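Thread zu Schubladenauszügen in der Küche, Umbau Hollside, Teil 4. Es geht nur um Führungen und Einstellung, Fronten kommen gesondert.

Ausgangslage: Korpusse von Kirkeo, lichte Tiefe reicht für Vollauszüge mit Nennlänge 300 an der schmalen Zeile. An der Hauptzeile ist mehr Platz, dort bleibt die alte Teilung erhalten.

Teilauszüge fliegen raus. Das hintere Drittel der Lade ist damit praktisch nicht nutzbar, jedenfalls nicht für Töpfe.

Seitenwände 16 mm. Bei Unterflurführungen vorher im Datenblatt nachsehen, für welche Seitenstärke die Kupplung ausgelegt ist. Der Abzug für die Ladenbreite hängt direkt daran.

Korpus vor dem Bohren auf Winkligkeit prüfen, Diagonalen vorn und hinten. Zwei Korpusse waren hinten 4 mm enger als vorn. Ursache: Rückwand zu stramm eingenutet. Nachgehobelt, neu verleimt.

Bohrschablone von Ciarán Geraghty übernommen, Anschlag auf Vorderkante Korpus. Linke und rechte Seite immer mit demselben Anschlag, sonst verdoppelt sich der Fehler.

Reihenfolge beim Einstellen: Höhe, Seite, Neigung. Danach noch einmal Höhe. Wer mit der Neigung anfängt, stellt alles zweimal ein.
12 Kommentare

Dämpfung: Wenn die Lade auf den letzten 50 mm stehen bleibt, zuerst Parallelität der Schienen messen. Der Dämpfer selbst war bei uns in keinem Fall defekt.

Nachfrage von Junpei Imai: Schrauben im Langloch oder im Rundloch? Erst Langloch, ausrichten, dann Rundloch fixieren. Das Langloch allein hält auf Dauer die Position nicht.

Griffmulden statt Griffe ist Geschmackssache. Technisch relevant ist nur, dass Mulden die obere Fuge vergrößern und die Fronthöhe entsprechend kleiner wird.

Offen: Spülenschrank. Der Siphon kollidiert mit der oberen Lade, Ausschnitt in U-Form oder flacher Raumsparsiphon. Nives D'Amico rechnet beide Varianten durch.

Helles Holz, feine Maserung:
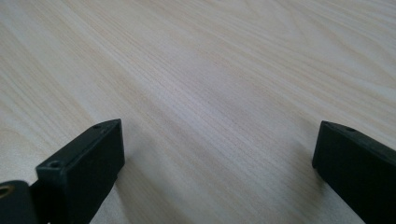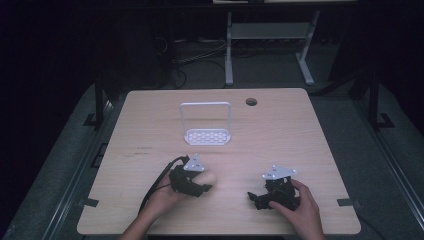 Hollside · Abteilung Innenausbau und Küchenmontage

Nächster Teil behandelt die Fronten: Fugenbild, Topfbänder, Ausgleich bei schiefem Boden. Die Sockelhöhe steht seit Oktober fest und wird nicht mehr geändert.

Fragen zu den Bohrmaßen bitte unter diesen Beitrag, mit Angabe von Führung und Seitenstärke. Ohne die beiden Angaben kann ich nichts dazu sagen.
7 Mal geteilt · 23 Kommentare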